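Guides > Robot Cells > Good Practice > Handling Processors
January | by Jasper Dekker

How to Write House Rules for a Robot That Handles CPUs

I love this job. Of all the things you can ask an arm to do inside a desktop computer, moving a processor is the one that makes people lean in, and it's also the one where a written set of rules pays off fastest! What follows is the way I put those rules together, with a lot of help from Yoga Lau, who has rewritten more of my drafts than I'd like to admit.

You'll want the cell in front of you while you write, or at least a few good views of it.
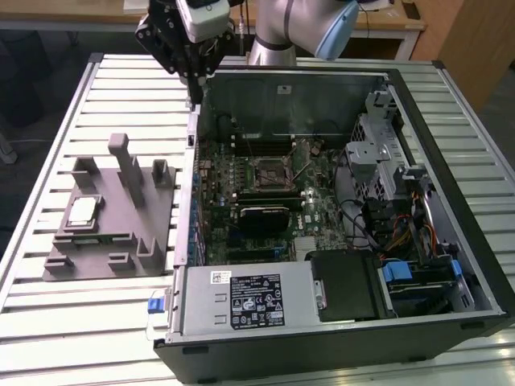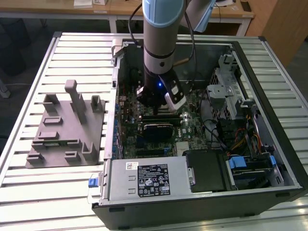
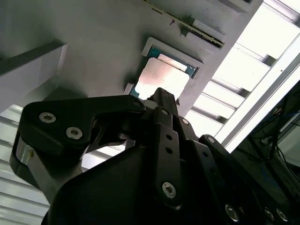

Which should I write first, the safety rules or the parts-handling rules?

Start with safety. The people rules decide how fast the arm may move, where a person may stand and when power is off, and all of your handling steps have to fit inside those limits. If you do it the other way around you'll end up with a lovely handling procedure that has to be torn up.

Before you start

Get hold of the robot maker's manual, the gripper manual, and the service manual for the computer model you're working on. If your site follows ISO 10218 for industrial robots, keep that nearby too, and ask whoever owns safety at your site which parts apply to you. House rules sit under those documents. They don't replace them, and where the two disagree the house rule loses.

Step 1. Write down what the cell is for

One sentence, at the top. Ours at Lenholm reads: "This cell moves processors between a computer and a fixture, with the computer unplugged." Everything outside that sentence needs a new risk assessment. You'd be amazed how many arguments that one line settles (can we try it with a laptop? Nope, go do the assessment!).

Step 2. Settle the power rules

Unplug the computer at the wall, then hold the power button in for a few seconds. Do this before the arm is enabled, every time, even if the machine has been on the bench all week. Write down who does it. On our sheet it's whoever will press start.

Step 3. Set the static rules

Ground the bench, ground the fixture if it has any metal in it, and have people wear a wrist strap whenever they reach in. Then look hard at the fixture material. Plain printed plastic can hold a charge, so either choose a static-safe filament or write in a wait and a check with a field meter. Fingertips on the gripper count as well. We had gone months without asking what ours were made of, which was a fun afternoon.

Step 4. Say where the gripper may touch

For a socketed desktop processor, our rule is short:

Touch the heat spreader or the edges of the substrate.
Never touch the contacts on the underside.
Never push sideways while the part is in the socket.
Lift straight up, and set down straight.

Add a force limit. Find yours by testing on scrap parts, and keep the test sheet. Our first one took 187 trial picks on a dead board from the Stevens pile, and I enjoyed nearly every one of them.

Step 5. Give every part a home

A processor is either in the socket, in the gripper or in its pocket in the fixture. No setting it on the bench "for a second." Draw the fixture, label the pockets on the drawing, and mark which way the corner triangle on the chip should point. Orientation mistakes are the cheapest ones to prevent and some of the most painful to fix.

Step 6. Write the stop rules

List the things that stop the run, and make them easy to spot from where the operator stands:

A part isn't where the program expects it.
The socket lever isn't fully open.
A cable has moved into the arm's path.
Anyone reaches over the table.

After a stop, a person looks inside the case before anything moves again. We allow up to 2 restarts on one part, then it goes to Yoga's shelf for inspection under the magnifier.

Step 7. Try the rules on someone new

Hand the sheet to a person who hasn't seen the cell and watch without talking. Hard for me! Our Lendon trainee got stuck on item 19, "clear the lever," which I thought was perfectly plain. Clear it of what? We changed it to "check that the lever is fully up and nothing is touching it."

Step 8. Date it and keep the old ones

Put a version number on each page, and note what changed and who agreed to it. We keep ours in the Helimel binder on the end of the bench, old versions behind the new one. Review the sheet after any change to the gripper, the fixture or the computer model, and read Step 4 again whenever the fingertips get swapped.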